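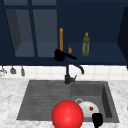
Every maker I have ever met is two months away from never doing the dishes again. Nyokabi Barasa has been two months away since October, and she is at least cheerful about it.

Her robot is called Skukik. It lives at Bememholm, a shared workshop behind a tire store, where a bench rents for $40 a month and the heating is a matter of opinion. The arm is secondhand, the base is a steel cart from a bakery sale, and the control software is a pile of scripts she calls Temba. When I visited, the arm was unplugged with its shoulder joint in a cookie tin. Work was going on anyway, because most of it happens on a screen, in a kitchen with navy cupboards and a marble counter that would cost more than everything else in the building.

I should say that I came in doubtful. Home robot projects have a way of turning into home simulator projects. The simulated kitchen never has a wet floor, and a plate dropped in it can be put back with a keystroke. Barasa has logged over 3,000 runs in hers, and I asked how many dishes the real arm had cleared in the same period. She laughed and offered me coffee, which I took as a figure.

Her case for working this way is a decent one. An early version of Temba drove the real gripper straight into the workshop's only sink and cracked the faucet. The other members were nice about it, once. After that she agreed to try everything on the computer first, and she started building out the practice kitchen in the evenings.
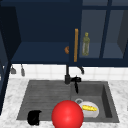 The practice kitchen on screen, with a plate in the deep side of the sink and the red sphere in front.

The job she was working on sounds like nothing. Find the dish in the sink, get hold of the rim, bring it up without hitting the spout. She changes what is in the sink between runs, and sometimes what is up in the cabinets too — a bottle here, a pan there — so that the software can't get by on memory. I watched a batch of attempts. Some were smooth enough to make me sit forward. In others the arm seemed to lose interest halfway.

"It's better than last week," Barasa said, and I believe her. I am less sure what better means here. A simulated plate has whatever weight and grip she types in. A real one has soap on it. She has tried adding random slipperiness, and the success rate fell so far that she turned the setting down again until the rest of the code settles. That is a sensible way to debug software. It is also how a project ends up very good at a kitchen no one can stand in.

Bememholm has seen this before. On a high shelf near the door sits Greteneck, a laundry folder built by 4 members over one long winter. I'm told its demo video was excellent. It now holds the spare extension cords.

What would change my mind is dull: the real arm, a real sink, a stack of greasy bowls, and a count written down by someone who doesn't own the robot. Barasa says she'd welcome that, after the shoulder is back together and the new faucet guard is on. She has a part on order for the first and a cardboard mock-up of the second.

Before I left I washed my coffee cup in the workshop sink. The replacement faucet drips a little.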